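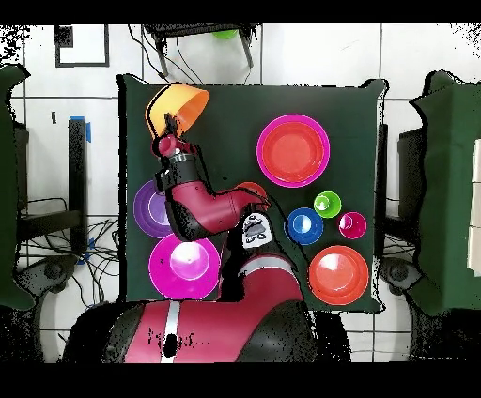
Bowls in several sizes and far too many colours, on a square green table.

Buy the bright bowls

For most of my adult life I owned white bowls. They came in a box, they matched, and when one broke I went back to the same shop in Skadelham and found the line had been dropped. So I bought a different white, slightly creamier, and for years the cupboard looked as if half of it needed a wash.

My view now is that a household should own bowls in as many colours as it can stand. Pink, lime, purple, blue, orange, a couple of sizes of each if you like. I think this is the sensible choice as well as the cheerful one, and I am tired of hearing it described as something you do for children.

The main argument is replacement. A mixed set has no gaps. Lose the blue one at a picnic and you buy a yellow one, and the table looks much as it did before. My last matching set cost 161 pounds and was incomplete within two years. The coloured ones came from a market stall in Cloten and the whole lot cost 20.

The second argument is that people remember colours. In our house the small green bowl is for olives and the large pink one is for salad. I can ask a guest to fetch the pink one and they come back with it. Try that with four white bowls that differ by an inch across the top.

Yae Shibata, who ran the kitchen at Wada when I washed up there, disagreed with me then and still does. She says food looks best on white and that a tomato soup in a magenta bowl is hard on the eyes. She is right about the soup. I serve it in the blue.

My sister-in-law Sayaka Sasaki has a better objection, that bright things date. She may be right too, but her grey stoneware from Pornwood has dated faster than anything I own, and it weighs so much that she keeps it on the bottom shelf and eats her cereal out of a mug.

There is one rule I would keep – buy shapes that stack. Colour can be as wild as you please, but a bowl that won't sit inside its neighbour takes up a shelf to itself. Mine go large to small by the kettle, and in October I added a purple one. It fits under the orange.

239 shares
70 comments

Search this site
Enter keyword

Recent posts
The case for fewer saucepans
Why I stopped ironing tea towels
Open shelves and the dust question
A table should be square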